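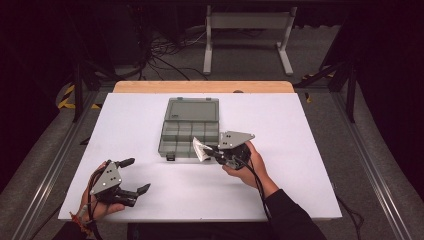 House rules for hand-held grippers

21/04/2025

I promised Katsuhiko Wada I would write down the rules we use when we record demonstrations with hand-held grippers. He is setting up a second station at Kososau and wanted something shorter than our manual. These are the ones I care about.

Start every take with the jaws open and both grippers over the table. If one hand has no job in the task, it still stays up there with its jaws open. We lost 200 takes last June to people who rested the idle hand in their lap, and the other hand's data was fine in all of them.

Small parts and soft things get pinched at the tip of the fingers. Deep grips feel safer, but they hide the object from the overhead view, and when you are filling a compartment box the fingers won't fit between the walls anyway.

Say before the take whether the lid starts open or closed, and write it in the log. "Box on table" is not a start state. Said Kabbaj went back through 800 of our older entries to fix this and I don't want to ask him again.

Cables hang down, away from the work. Check them before each take, and check again if you have changed places with someone. Dark sleeves, pulled to the wrist, no bracelets.

Tape on the floor marks where the station ends. Bags, chairs and visitors stay outside it. Spare cable can lie on the floor behind the table but never where the operator stands.

If you drop something, keep recording, pick it up with the gripper and finish. Mark the take as a recovery. Don't reach in with bare fingers. A take with a clean recovery is worth keeping, and at Skunero they had thrown all of theirs out before anyone asked for them.

Stop after 8 takes and put the grippers down for a few minutes. Wrists get tired before people notice, and the motion gets jerky.

I still have no good rule for how fast to move. Katsuhiko wants a number. For now I tell people to work at the speed they would use to put away their own things, and we review the first few takes together.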